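Gilomville Annex, second floor: August walk-through

Exits. Both open. The east one opens onto a shrub, which we have been meaning to discuss with the shrub.

Extinguishers. 3 on the plan, 3 on the wall. The tag on the one by the Wekon copier was last initialed in pencil. Redo in ink.

Extension cords. 2 found daisy-chained under the Sturnex desks, feeding a fan and a second, smaller fan. Removed. Morale is expected to suffer.

Stairwell lighting. Pass, after almost 12 minutes of looking for the switch.

Storage height. Paper stacked to the sprinkler heads again. 200 boxes of envelopes is a lot of envelopes for an office that uses email.

First aid kit. Bandages, good. Eyewash expired. Someone has added soup. 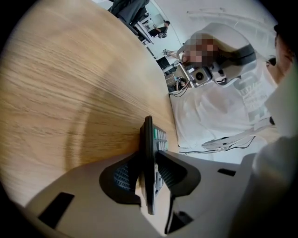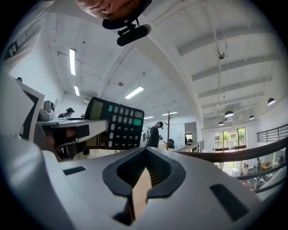
Comment from Tkachenko: the soup is ours and is in date, but we agree it should move. We'd still like a ruling on whether one fan, plugged straight into the wall, is allowed before the afternoon sun comes round.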